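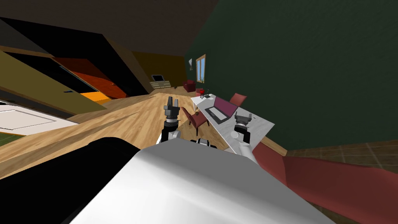 One reply asks why I didn't take the earlier bus if fog was forecast for the morning of the chemistry exam. Fair question. Details follow.

1/ The 19 from Mularlow runs twice before school. The first reaches Zasunitz while the gates are still locked. I took the second.

2/ Fog on the valley road. Visibility was down to nearly 93 meters by the roadside sensor at Garia. The driver held to walking pace as far as the bridge.

3/ At the bridge, a stopped milk truck with its hazards on. No passing on that section. The bus waited behind it.
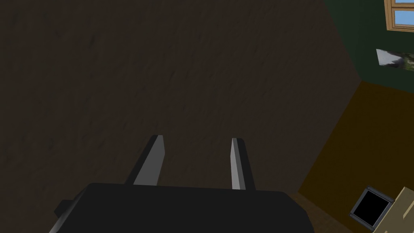

4/ I got off and walked the rest. 3,000 steps by my phone, which counts high when it's in a coat pocket. My left shoe took in water at the ford.

5/ Arrived with the exam in progress. Was let in, no extra time. Finished all but the last titration problem.

6/ The makeup exam is in July. I plan to take the first bus and wait at the gate.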